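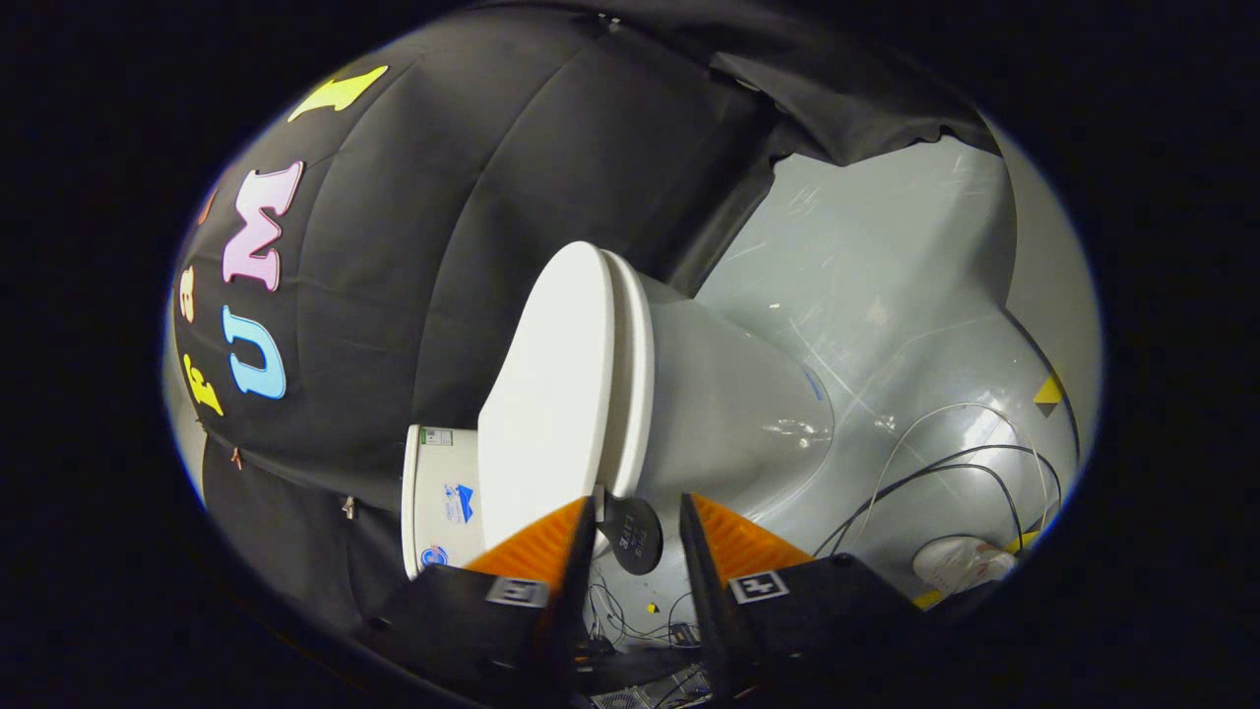
Slow filling cistern after moving house, is it the valve or the water pressure?

Posted by flostow_hill

Hello all, I hope this is the right board for it. We moved to Kuramstead in the spring, into a house that had stood empty for a good while, and the upstairs toilet takes an age to fill. I put the kettle on after flushing the other morning, made the tea, drank most of it and could still hear it trickling away when I came back up! The downstairs one is quicker, though not what I'd call brisk either.

The kitchen tap runs beautifully. The bathroom basin is a bit weak on the cold side but I've never thought much of it. I've had the lid off and looked inside and there's a plastic valve with a float on a little arm, all looking tidy enough to my untrained eye. A plumber quoted me 338 pounds to "sort out the upstairs", which seemed a lot when he hadn't said what was wrong. Is there anything I can try myself first? I'm reasonably handy but I've never done any plumbing beyond a tap washer. We have very hard water here, if that matters.

Iline

Hard water matters a great deal, so I'm glad you mentioned it. I'd start with the isolating valve, the small fitting on the pipe just before it goes into the cistern, usually with a slot for a screwdriver. When the slot lies in line with the pipe it's fully open. In a house that's been empty it's quite common for somebody to have closed it and then only half opened it again. Give it a gentle quarter turn and see.

If that's fully open, shut it off (slot across the pipe), flush, and have a look at the fill valve. Many of them have a tiny filter tucked in the tail where the water comes in, and it fills up with scale and grit. You'll need to undo the nut underneath, holding the valve still from inside with your other hand, and have a towel and a bowl ready for what's left in the bottom. The filter generally pulls out with a pair of pliers. Mine was so furred up I took it for a solid plug. I left it in white vinegar overnight and the cistern went from dreadful to perfectly normal.

Check the little rubber diaphragm in the top of the valve while you're in there. They go stiff with age and cost next to nothing. And don't overtighten that nut when you put it back – hand tight and then a small nudge with the spanner is plenty, or you'll be back on here asking about a drip.

As for the quote, do ask him what it covers. It may include a new basin tap as well, in which case it's not quite as cheeky as it sounds.

Shukla

had this, just bought a new fill valve, took me 2 hours with a lot of swearing. make sure you get bottom entry or side entry to match what you've got, I got the wrong one first time and had to go back

flostow_hill

Thank you both so much. The slot was sitting at a slant, so I've straightened it and it's filling faster already, though still slower than downstairs. I'll have a go at the filter when I've got a free afternoon and someone else in the house to shout to. The vinegar is bought and waiting!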